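Keeping Two Hand Grippers Alive: Pads, Screws and Black Cloth
Project report, Graltine workshop course 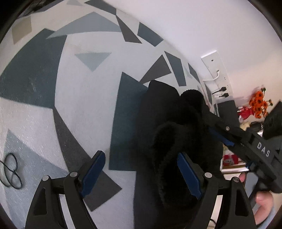
Pramila Vishwakarma read our first draft and asked why a report on looking after grippers spent four pages on folding and half a page on screws. She also wanted to know who had been tightening them, and whether that person owned a torque driver. Fair questions, both. The folding has been cut. The torque driver was found in October, in the drawer labeled Torque Driver.

1. What we were given
Our station at Stutcombe is a pair of hand-held grippers with black curved fingers and dark blue pads on the inner faces. One person works the pair, one in each hand, and the test item is a black plush cloth that gets picked up, passed across and put down until the operator loses interest. We inherited the setup from last year's group along with a logbook, which we call the Kulora book after the sticker on its cover. Its last entry reads "fine now."

2. What went wrong
It was not fine. Fuzzy cloth sheds, and the lint works its way in behind the pad edges. By 400 grasps on a fresh pair of pads, we could lift a corner with a fingernail. At 624 the left pad slid sideways under load and the cloth went on the floor. We spent an afternoon blaming the adhesive before anyone thought to clean the finger underneath it.

3. Routine we settled on
Before each session: brush both pads, wipe them with a damp lint-free cloth, let them dry. Check every screw by hand. Open and close each gripper empty and listen for a click (a click is a loose screw, or Räsänen's pen, which has fooled us twice).
Every 400 grasps: peel the pads, clean the fingers down to bare surface, fit new pads, leave overnight. We tried leaving them for 2 hours. See the entry for 624.

4. Results
With the routine in place we logged 1,279 grasps with no pad slipping. The cloth looks worse than the grippers do. We changed the cleaning and the waiting time in the same week, so we can't say which one fixed it, and Pramila has already written this in the margin.

5. Left to do
Number the screws. Buy pads before we run out of them. Write something in the Kulora book longer than two words.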